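Talking choirs with Fatima Sibiya

Caught Fatima Sibiya on her lunch, twenty minutes, she ate while we talked. She runs the Nutstead Community Choir and has for 14 years. Before that she sang alto in it, before that she drove her mother to rehearsals and sat in the car.

"I sat out there with the heater on, doing crosswords," she said. "Then one winter the heater broke, so I went in."

The choir is getting ready for its fall program, which is mostly songs nobody in it knew in March. Forty singers on the list, fewer on a bad night. No auditions. She gets asked about that a lot, usually by people from choirs that do have them.

"They want to know what I do with someone who can't hold a tune. I stand them next to someone who can. Give it a season. Most people have just never been stood next to anybody."

And if it doesn't work after a season?

"Then they sing quieter. They work it out."

Rehearsals used to be in the old Skerkis building on the corner, upstairs, with the radiator that knocked. She misses the room and doesn't miss the stairs. Two of the basses had stopped coming on account of the stairs and came back the week the choir moved. The new place is flat, has parking, and sounds like a shoebox. Carpet. Low ceiling tiles. She pulled a face.

"You sing a chord in there and it's gone before you're done. But it's good for us. You can't hide in it. At Skerkis we sounded wonderful and we were often flat - I have the tapes."

She does have the tapes. Cassettes, then discs, then files on a laptop, one for every concert. I asked what she listens for when she goes back to them. Breathing, she said, right away. You can hear the year they finaly learned to breathe in different places from each other.

The music is the other thing. Photocopies, mostly, in folders people take home and lose. This year there is a budget for real scores, $296, which went on one set and the postage. The arrangement is by Thabiso Ngcobo, who sings tenor and hadn't written anything down for other people before. I got him on the phone later. He was on a bus.

"I'd had it in my head as a thing for four voices and a drum," he said. "Fatima took out the drum."

Was he upset?

"For a week. Then I heard it. She was right, the basses do it already, they've got this low repeated part and with a drum you'd never hear them. Don't print that she was right." Then he said I could.

Back to Fatima. What makes a good rehearsal? She thought about this one longest. Start on time, even if there's six people. Sing something all the way through in the first ten minutes, something they like, and don't stop to fix it. Fix things after. Tea in the middle, not at the end, or everyone goes home instead of talking.

"The talking matters. You sing better with people when you know whose knee is bad." 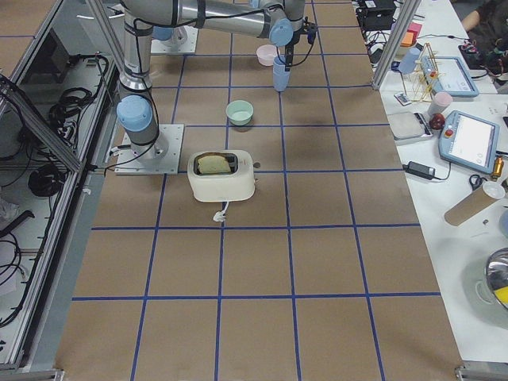
She also doesn't let them hold the folders past the third week. There was a fuss over it the first year. Now the older members bully the new ones about it and she stays out of it. Words first, she says, then notes, because a person who knows the words will look up and a person looking up will sing out.

They've been asked to do a joint evening with the Taserwood singers, who are bigger and read music. She's said yes. A little nervous, she admits, mostly about the seating. Thabiso had told me he's nervous about everything.

Does she still sing herself? In the car. At rehearsal she'll take the alto line if they are short, but she can't listen and sing both, never could. Her mother came to every concert up untill she couldn't manage the evenings and now gets the recording instead, with notes wanted back.

"She sends them, too. Last time it was 'sopranos early, page two.' She was correct."

Lunch was over by then. She wanted to know if I sang. I said no, not really. She gave me the rehearsal time anyway and wrote it on the back of my own notebook.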